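Flerniston G2 Parallel Gripper, pair kit
Sold by Ulach Motion Supply
Part no. 2530-P

In stock. Ships in 7 working days, sometimes sooner.

Two-finger electric gripper, black housing, sold in matched pairs for bimanual setups. Same unit left and right, no mirrored version, swap them freely. Most buyers come to this one from the Asante A9 so there's a comparison further down.

Whats in the kit
Two grippers
Two flange adapters, with screws
Two sets flat fingertips, one set grooved
Power and data cables
Printed quick start sheet. Full manual is a download

Bench trial, tabletop items
Shagufta Lodhi and Usman Sial put the pair on our two-arm bench for household pick and place. Mugs, a glass, cloth, a low shelf. Nothing exotic, same stuff customers keep asking about on the phone. Grippers ran on stock fingertips and default force, no tuning before the first run.

Mugs on the shelf: good. Approach from above is easy, housing stays clear of the board if you keep the wrist tilted. A wide rim on a mug is fine. Handles are fussier, come in from the side and go slow or the tip pushes the mug instead of closing on it.

Glass: drop the force to setting 2 first. Grooved tips do better than flat on faceted glass. Flat tips want to rotate it.

Cloth: mixed. A raised fold is easy, a cloth lying flat is not. Waffle weave gave the tips more to hold than smooth cotton did. If cloth is most of your work look at the Zaslow thin tips, sold separately, they fit this gripper with no adapter.
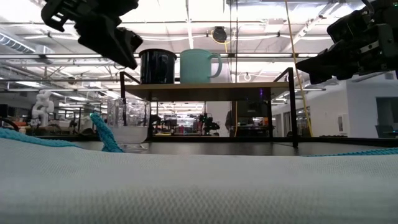 Compared with the Asante A9
Opening: G2 is wider. Takes a big mug across the body, A9 has to go for the rim or handle.
Closing speed: A9 is quicker. You notice it on repeat cycles, not much otherwise.
Noise: G2 quieter by a long way.
Housing: G2 is boxier. Two of them working close together over a small shelf need some thought, plan your paths so only one is in low at a time.
Fingertips: G2 swaps with 2 screws per finger, A9 needs the cover off.
Controller: both run off the same Ulach box, firmware 11 or later for the G2. Older firmware will see the gripper but not the force readout.

Mounting notes
Fit the adapter to the arm first, then the gripper. Leave slack in the cable at the wrist, a full turn of the last joint will find any shortage. Dont tighten the fingertip screws past snug, the inserts are soft. Check both grippers open to the same width before running them as a pair, there's a zero command in the manual, section 9.

From buyers
"Swapped over from the A9 in September. Lost a bit of speed, gained a lot of mugs we can pick up by the body. Wish the quick start sheet had the wiring colors on it." Tomás Ó Dubhghaill

"Fine on hard items. Tips pick up lint after a day of towels, wipe them." Anum Dogar

Warranty and returns
12 months on the gripper, none on fingertips (wear part). Returns unopened only, pairs can't be split. For a loan pair before buying email Retno Harahap on the sales desk, say which arm you have and wether you need adapters.

Page updated 2022-01-10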